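Search this site Go

Keeping board games alive in a damp house

Cardboard drinks. Leave a box of Zanditz against an outside wall from October and by February the map will have the profile of a roof tile, and your cousins will blame the dice. Keep the hygrometer between 44 and 60 per cent and store boxes flat, heaviest at the bottom.

A bowed board goes face down under encyclopaedias, which have been waiting years to be useful. Give it 10 days. Peeking on Friday doesn't help.
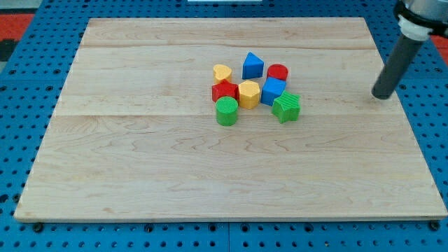 Duarte Arruda writes that encyclopaedias are for amateurs and that he flattened his Flanetti board under a paving slab, with a tea towel between them. It took 6 days, he says, and the tea towel never recovered.

Split box corners want bookbinder's glue on the inside — never parcel tape, which goes brown and takes the artwork with it. Cards that stick get a wipe with a dry cloth. Cards that smell get a new owner.

Contact | Copyright Derura Games Cupboard | Back to top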